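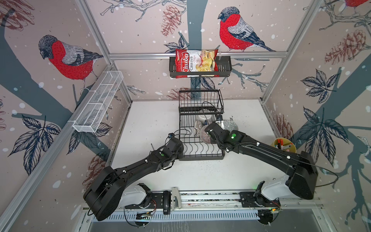

**What is Skirnham pudding?** A baked custard tart with a layer of damson jam under the filling, served cold and in slices smaller than anyone would like.

## Origin

The earliest printed recipe calls for 5 eggs and "enough nutmeg", a measure still argued over. The village of Skirnham claims the dish, as does its neighbour Zindora Bridge, which has no recipe but plenty of confidence.

## Preparation

The pastry is baked blind, spread with jam and filled. Baking takes around 50 minutes. Food writer Vasiliki Koutsoukos allows cream; Benvinda Quintela, in *101 Cold Puddings*, does not — and devotes two pages to saying so.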